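**Ticket:** spares and second arm, cell planning
**Queue:** Equipment / Purchasing
**Opened by:** Mihret Ambaye
**Status:** waiting on quote
**Priority:** normal

**Summary**

Gripper servo on the tabletop arm trips its overload limit during long sort runs. Need a decision on whether to repair, replace the servo with a stronger type, or move the money into a second arm. Budget line for this half is 2000. Anything over that goes to Dimside for approval and will not be in before December.

**Symptoms**

- Overload flag on the gripper servo after extended running. Clears on power cycle.
- Once flagged, the gripper holds position but ignores open commands.
- No flags on shoulder or elbow in the same logs.
- Voltage at the board drops slightly when shoulder and gripper move together.

**Log**

09:10 – Ran the standard pick-and-place routine with the cubes and the box. Flag raised at cycle 700. Log saved to the ticket folder.

09:40 – Power cycled, reran from the start with grip torque limit lowered two steps. No flag before I stopped the run, but cubes were dropped on the way to the box. Torque limit put back.

10:25 – Swapped the gripper servo with the one unused spare. Same flag, later in the run. So the first servo is not simply bad. Either the grip target is set too far closed or this servo type is undersized for the duty we give it.

11:05 – Checked the close target in the config. It was set well past cube width, so the servo stalls against the cube for the whole transfer. Changed the target to stop just past contact. 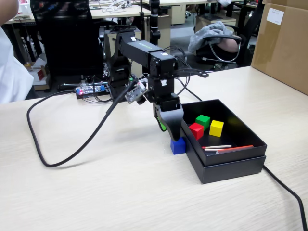

11:50 – With the new target, current during transfer is down and the case temperature levels off. Left the routine running over lunch.

13:15 – Counter at 2000 cycles, no flag. Voltage drop is still there when the shoulder starts from rest. That is a supply question and should be costed separately.

14:00 – Tried one run with the thin sticks. Grip is unreliable on them with the new target and they need their own setting. Not a purchase item. Moved to a software ticket.

**Purchase options**

*Option A: keep the current servos, buy spares.* Martens lists the servo type we use and can ship from stock. Two spares for the gripper and one for the elbow would cover us through the next half. Cheapest option. Does nothing for the supply.

*Option B: stronger gripper servo.* Vernuvent has a higher torque version with the same bolt pattern at 199 per unit. The case is deeper, so the gripper bracket may need a spacer, and the extra weight at the end of the arm goes straight onto the shoulder. I would not order this without a drawing. Asked for one at 14:20.

*Option C: second arm.* Pridine quotes the arm without power supply, camera or mounting. The quote alone fits under the limit, but the complete cell does not once those are added. A second arm would let us run trials on one while the other is down. It would not fix the servo loading, only spread it.

**Questions from purchasing, answered**

> Can the spares and the power supply go on one order?

Yes, if Martens carries the supply. Need the same voltage as now with a higher current rating. Do not accept a higher voltage as a substitute – the servos on this arm are not rated for it.

> Is the spare you fitted this morning still usable as a spare?

No. It stays in the arm. The original goes in the drawer marked as used and should not be counted in stock.

> Does the second arm have to be the same model?

For the budget, assume yes. A different model means different spares and a second set of calibration files.

**Recommendation**

Option A now, plus the larger supply. Hold option B until the drawing arrives from Vernuvent. Put option C in the request to Dimside with the full cell cost, including camera, mount, cabling and a spare servo set.

**Open items**

- [x] Close target corrected in config
- [x] Drawing requested from Vernuvent
- [ ] Written quote from Martens for three servos and one supply
- [ ] Full cell cost for second arm
- [ ] Rerun with new supply, log voltage at shoulder start

16:30 – Martens confirmed servo stock by phone. Supply price to follow in writing. Ticket stays open until it is attached.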